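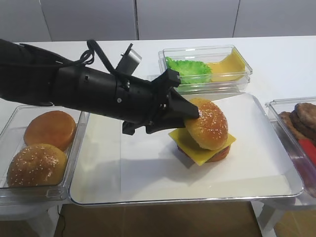 ¿En qué orden se monta la hamburguesa básica?
Pan de abajo, carne, queso y pan de arriba. La lechuga es optativa y, si se pone, va entre el queso y el pan de arriba.

4. Montaje

Esta sección supone que ya ha leído la 3 (Preparación de los recipientes). Si se la ha saltado, vuelva. Lo esperamos.

4.1 Antes de empezar

1. Coloque la bandeja transparente Candia en el centro de la mesa y fórrela con una hoja de papel blanco. Una sola. El papel no mejora por acumulación.
2. Ponga los panes en un recipiente aparte, a la izquierda de la bandeja.
3. Sitúe detrás el recipiente con compartimentos: lechuga a un lado, lonchas de queso al otro. El queso con gotas de lechuga se pega a todo menos a la carne.

4.2 Pasos

1. Deje la base del pan sobre el papel, con la cara cortada hacia arriba. Parece evidente. En abril recibimos 40 consultas sobre este punto.
2. Centre la carne sobre la base. Si asoma un poco por un lado, déjela asomar.
3. Separe una loncha de queso y póngala encima. La loncha es cuadrada y la carne redonda – las esquinas van a sobresalir y no hay que recortarlas.
4. Si usa lechuga, añada una hoja. El borde rizado puede quedar fuera.
5. Cubra con la tapa de sésamo. Apoye sin apretar.

Nota: una tapa ligeramente inclinada se considera correcta. Rizal Yusof, autor de la primera edición de esta guía, exigía tapas horizontales y llegó a comprobarlas con un nivel. La exigencia se retiró en la segunda.

Precaución: no levante la hamburguesa terminada sujetándola solo por la tapa. Subirá la tapa.

Precaución: si el queso lleva más de un rato fuera de la nevera, las lonchas saldrán de dos en dos. Enfríelas de nuevo antes de insistir con la uña.

4.3 Problemas frecuentes

La torre se desliza. Revise el paso 2: casi siempre la carne está descentrada. Desmonte hasta la base y repita.

El sésamo se cae. Es sésamo.

Sobra una tapa. Falta una base en alguna parte; mire debajo del papel.

Para recambios de la bandeja Candia, pida la referencia 242 a Dolores Iwasaki, en el almacén de Flokero. Las tapas de los recipientes se piden por separado.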